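Research > Robotics > Manipulation > Hand-Held Grippers

3.2 Comparing the two views

Section 3.1 covered the Babaei controller. We now turn to the cameras used with the hand-held grippers at the Plundcombe site. One camera gives a head view and the other sits on the gripper itself. Both were tried at the same white table, with an orange cardboard box as the main test object.
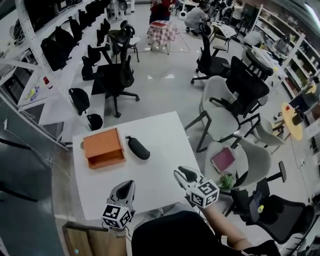
Figure 4a. Head view. Each gripper carries a white cube with black fiducial patterns.

The head view takes in both grippers and most of the tabletop, so it is the one we use for planning the reach. Its weak point is the last part of a grasp, when the hands can hide the object. We logged 200 trials per camera in July and scored each view on whether the contact point could be labeled by eye. 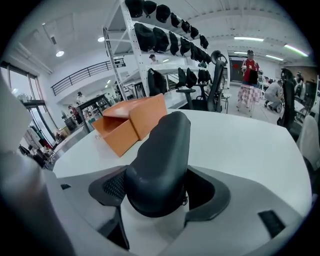 Figure 4b. Gripper view, with the finger in front of the table and the orange box to its left.

In the gripper view the finger stays at the bottom center, and the wide lens keeps a large part of the room visible. This helps tracking - shelving uprights and ceiling lights make good landmarks - but people moving in the background have to be masked out. We set the tracker to keep at most 1,000 features per image and dropped any image with fewer than 50.

12 shares | 2 comments

Related items
Trundden finger pads: wear tests
Buvwood wrist mount, second revision
Babaei controller: timing notes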